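Chapter 7
Surfaces: Ribs, Folds and Floors

Most rooms are judged first by their surfaces. Before anyone opens a drawer or tries a chair, they have noticed whether the floor is light or dark and whether things look smooth or rough. This chapter covers ribbed and plain materials, how they take light, and how to look after them.

A ribbed surface has raised lines with grooves between them. Light lands on the ridges and leaves the grooves dark, so even a black object can show pale bands.
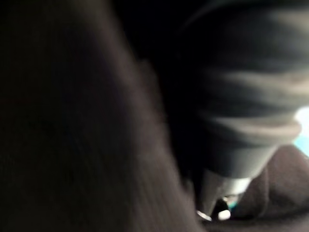

Figure 7.1 Pale bands on a dark ribbed surface.

Dust settles in grooves, so wipe along them and finish with a dry cloth. On ribbed fabric, use a soft brush. Smooth parts reflect more light and show fingerprints sooner. Pale floors hide dust well, but their seams need sweeping.

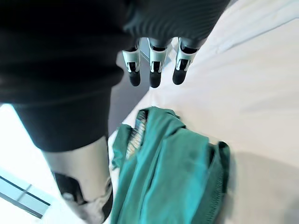

Baumgartner wrote to us after the first edition that brushing ribbed cloth across the lines had ruined two good covers, and asked that the warning come early. It now opens Section 7.1, ahead of the notes on floor seams.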